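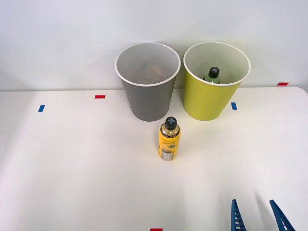 El reglamento de la prueba de clasificación cabía en una hoja y Irene se lo sabía de memoria. Cada equipo tenía siete minutos, un brazo y una mesa blanca. El bote gris era para el papel y el verde amarillento para los envases. Había que recoger lo que estuviera sobre la mesa y dejarlo donde tocaba, sin volcar nada. A esa hora de la tarde el bote verde ya tenía dentro una botella de tapón negro y delante quedaba otra, de pie, con la etiqueta amarilla. Irene llevaba un rato mirándola.

- Otra vez desde el principio - dijo.

Tomás no contestó. Tenía el portátil sobre las rodillas y buscaba la línea donde se fijaba la apertura de los dedos. El programa tenía 2.448 líneas, y la mitad las había escrito gente que ya se había graduado. Algunos comentarios estaban firmados por un tal Njål Sjögren, de intercambio en el instituto de Nemberg hacía unos años, que escribía un español correcto y muy seco. "No tocar este valor", ponía en uno. Tomás lo había tocado en marzo y desde entonces el brazo cerraba antes de tiempo.

- ¿Cuánto ponía antes? - preguntó Irene.

- Setenta. Creo.

- ¿Crees o lo sabes?

- Lo tengo en el cuaderno de casa.

El cuaderno de casa estaba en Unisby, a cuarenta minutos de autobús. Irene escribió 70 en la pizarra y lo rodeó con un círculo. Luego apartó la silla para no dar sombra a la mesa.

La final era en Kirnadell, en junio. El club había ido dos veces y las dos había vuelto sin pasar de la primera ronda. El viaje costaba unos 2.000 euros entre el autobús y el albergue, y la directora había dicho que los pagaría si veía una vuelta limpia antes de firmar. Una vuelta limpia era todo en su bote y nada por el suelo. Bajaría a las seis.
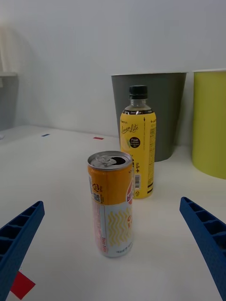 Tomás cambió el valor, guardó y volvió a cargar el programa. Mientras cargaba se comió media manzana. Irene repasó con el dedo el orden de las recogidas que tenía apuntado, primero lo más cercano, después lo de detrás, y pensó que lo habían copiado de Blomqvist, el equipo que ganó el año anterior, sin entender del todo por qué ellos lo hacían así.

- Si empezamos por lo de detrás, tira lo de delante - dijo Tomás, como si la hubiera oído.

- Ya lo sé.

- Lo digo por si acaso.

La directora bajó a las seis menos diez, con el abrigo puesto y las llaves en la mano. Preguntó si llegaba pronto. Irene miró la pizarra, miró a Tomás y dijo que no, que ya estaban. Él asintió, aunque no había probado nada todavía.

- ¿Me pongo aquí? - preguntó la directora.

- Un poco más atrás, por favor.

La directora dio un paso atrás. Tomás dejó la manzana sobre el radiador, se limpió la mano en el pantalón y pulsó la tecla.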